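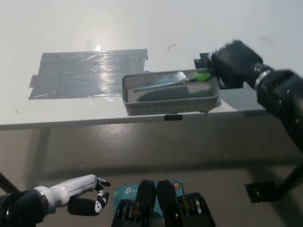 ## Why We Picked Kickoff Returns

Our project started with an argument on the bus home from an away game in September. Raimonds Vanags, who played two seasons of high school ball before his knee had other ideas, was sure that our college team was throwing away points by bringing kickoffs out of the end zone. Yu-na Wang was just as sure that the long returns made up for the bad ones (she remembers every long return and none of the bad ones, which she will cheerfully admit). By the time we got back to campus we had talked ourselves into a semester project, and Dr. Šimek was kind enough to let us run with it even though it was a good deal bigger than what the assignment asked for.

The question we settled on was a simple one: when a kickoff is caught in the end zone, does the return team start in a better spot by running it out or by taking the touchback?

## Collecting the Plays

We worked from the play-by-play sheets that our conference schools post after each game. Yi-an Byun wrote the script that pulled them into one spreadsheet, and then all of us spent more evenings than we had planned fixing what the script got wrong. Every school has its own way of typing up a kickoff. The Wainwright sheets put the penalty yards on a separate line, and the Pasetti sheets leave out the catch spot if the ball was bobbled, so for those games we had to go back and watch the film. There is a lot of film of people running into each other in the rain, and we have now seen most of it!

In the end we had roughly 800 kickoffs. We dropped onside kicks, squib kicks, and anything in the last minute of a half, where the clock matters more than the yard line. We kept plays with penalties, and used the spot where the offense really did line up, so a forty-yard return with a block in the back counts as the bad play it was.

## What We Found

Of the kicks caught in the end zone, 46 percent were run out. That was higher than any of us guessed, even Raimonds. With a touchback, the offense gets the ball at the 25 every time. When the returner brought it out, the offense most often started somewhere short of that, and the deeper the catch, the worse it got. Catches right at the goal line came out close to even, and we wouldn't want to tell a coach what to do with those.

The part of the argument that Yu-na gets to keep is about the very long returns. We had a few that crossed the 50, and they do pull the average up quite a bit. But they were spread thin, and almost all of them came from two returners. If you have a player like that, the numbers look friendlier. If you don't, the average is borrowed from somebody else's team.

We also looked at penalties, which was Yi-an's idea and maybe the most useful thing in the report. Blocking fouls came up on returns far more than we expected, and they hurt twice, first by wiping out the return and then by backing the offense up.
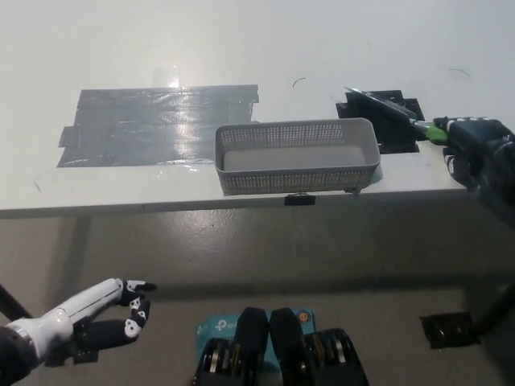 *Tabletop with tape patch, gray basket, and a plate held by its green handle.*

## What We'd Do Differently

The biggest weakness is hang time. A high, short kick is a different problem for a returner than a low, deep one, and the sheets say nothing about it. Raimonds tried timing kicks with a stopwatch from the film and got through 68 of them before we agreed that his thumb wasn't steady enough to trust. We left those numbers out.

Wind is missing too, along with any sense of how tired the coverage team was. And we only had one conference, where the kickers are good and the fields are mostly turf, so please don't carry these results over to a high school league without checking.

## Who Did What

Raimonds went through the film and wrote the football parts. Yu-na cleaned the spreadsheet and made the charts for our talk. Yi-an wrote the script and the penalty section. Thanks to Ludmila Šimek for reading two long drafts, and to Dušan Bednárik in the athletics office, who found us the missing game sheets and still thinks the returner should bring it out.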